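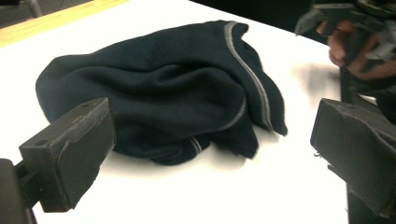 Keeping the Garment Station in Service: An Interview with the Drorgate Maintenance Lead

Drorgate Textile Handling Laboratory, Equipment Notes, August

The garment station at Drorgate consists of a white worktable and a set of hand-held grippers used to record folding and sorting tasks. The recordings are later used to train the Kotian folding cell in the adjoining hall. Responsibility for the station rests with the laboratory's maintenance lead, who met with the Equipment Notes editors shortly after the summer service period.

According to the maintenance lead, most faults at the station begin at the contact pads. "The fingers themselves are solid blocks and hold up well. The pad is a consumable. Knitwear pulls at it, the edges start to tear, and after a while the grip on a thin hem is different from what it was in the spring."

The laboratory's current rule calls for a pad inspection every 400 grasps and replacement when a tear reaches 3 millimeters into the contact face. Operators may continue a session with frayed edges below that limit, provided the condition is entered in the log. "I would like people to write down what they see and leave the decision to us," the maintenance lead said. "We had a period when operators trimmed the pads with scissors. The two sides no longer matched, and we discarded 11 sessions."

Replacement takes place at the bench. The finger is unscrewed, the old foam is peeled away, and the remaining adhesive is removed with a plastic scraper. Metal tools are prohibited at this stage. The new pad is pressed in place and left under a clamp overnight. Pads are cut in-house from sheet foam supplied by Griltirum, which replaced an earlier and softer material.

Dark knits receive particular attention during setup. A navy sweater left in a heap offers the camera few edges to work with, and the maintenance lead asks that overhead lighting be checked before any such item is placed on the table. "If there is lighter trim at a cuff or a seam, that helps. A plain dark garment under poor light gives you a lump. You can't tell a sleeve from a fold." 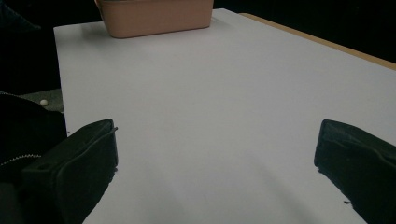 Alignment is verified at the start of each shift. The operator opens the fingers fully over a bare stretch of the tabletop and compares the positions of the two inner tips with the reference stored in Prurnura, the laboratory's logging software. Loose items that will be needed later, such as the pink plastic container, stay back toward the far edge of the table so that the surface between the fingers remains clear. The operator also looks for debris. A black speck no larger than a crumb, close to the tip of a finger, is sufficient reason to wipe the table and examine both pads before proceeding. "It may be lint. It may be foam. You stop and look either way," the maintenance lead said.

The opening width is recorded with each check. One gripper drifted steadily over 312 sessions before the cause was traced to a worn pivot pin, and the pins are now replaced on a fixed schedule along with the mounting screws.

Asked what changes are planned, the maintenance lead mentioned a second set of fingers for each gripper, which would allow pads to cure without taking a unit out of service. A request for the additional parts has been submitted. The cleaning procedure for the tabletop is also under review, as the present solution leaves streaks that appear in recordings made under full lighting.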